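Switched all my cloth stuff over to natural dye last year and people keep asking about it, so a thread on indigo for beginners.

I learned from Pádraig Mac an tSaoi, who ran a class at Penrose in August. Most of what follows is his. The mistakes are mine.

Start with cotton you have already washed a lot. New cloth has sizing in it and the dye goes on patchy. I simmer mine with soda ash for an hour, then rinse until the water runs clear.

Wet the cloth all the way through before it goes near the vat. Squeeze it out. Dry spots stay pale.

A good vat is yellow-green under the surface with a coppery skin on top. If the whole thing is blue, it has too much air in it. Add a little more fructose, stir slowly, put the lid on and go do something else.

My vat is a 30 liter bucket. I wanted a smaller one but Ryan Heywood talked me out of it. You need room to move the cloth without touching the sludge at the bottom.

Lower it in gently. No splashing. Two minutes under, then lift it out close to the surface so it doesn't drip back in.

It comes out green and goes blue while you watch. Give it 30 minutes in the air between dips. I used to rush this part and the color washed right out.

One dip is a light sky blue. Navy takes patience — my darkest piece had 16 dips, spread from Thursday to Sunday.
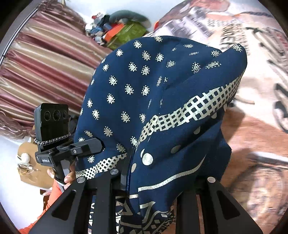
White patterns on blue come from keeping the dye off. Paste resist is the one I like for small motifs. Rice flour, bran, salt, a stencil. Let the paste dry completely and keep the dips short or it starts to soften.

Dots are harder than lines. I cut 17 stencils before I had one with clean edges, and I still lose a few dots every time.

Last step is a soak in water with a splash of white vinegar, then a wash with plain soap. Wash it alone for a while. It will rub off on your hands and on a light couch — ask me how I know.

Next thread will be on keeping a vat alive over the winter. Mine lives next to the water heater.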